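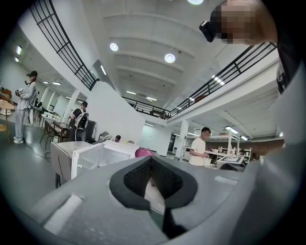 *Main room, with the round table, the chairs and the clear acrylic box.*

Quick notes for the shared kitchen stuff. Typing fast, sorry for typos.

**Countertop dishwasher**

- Scrape, don't rinse. Big bits in the bin.
- Plates upright in the rack, pattern side facing the same way.
- Spin the spray arm by hand before you shut the door — if a fork handle stops it, move the fork.
- Detergent in the little compartment, dry fingers. Wet ones make it clump.
- 2 tablets is too many. One.
- Don't lean on the open door. Boyang Xu bent the hinge on our old Vurska that way, 40 dollars for the part. 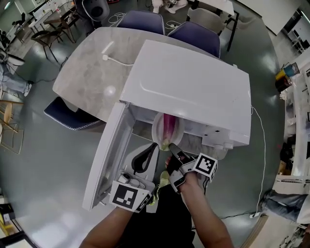

*Door folded down, one plate standing in the rack.*

**Cords**

Keep the plug up on the table when the machine is off. Coil the slack losely, velcro tie, no tight knots. No power strips for the dishwasher — straight to the wall.

**Filter**

Every 7 loads. Twist, lift, old toothbrush, warm water. Smell comes back fast if you skip it.
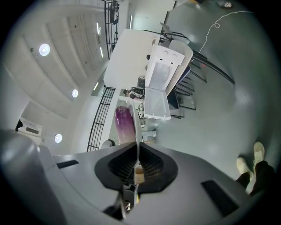 Same day as the filter, wipe the door seal. Damp cloth, drop of dish soap, get into the bottom corners where teh gunk sits. Leave the door open a crack overnight.

Chairs — felt pads under the legs, check them in April. Stiketti ones peel, the Ratstead ones stay put. Acrylic gets a soft cloth only, no paper towels, no glass spray.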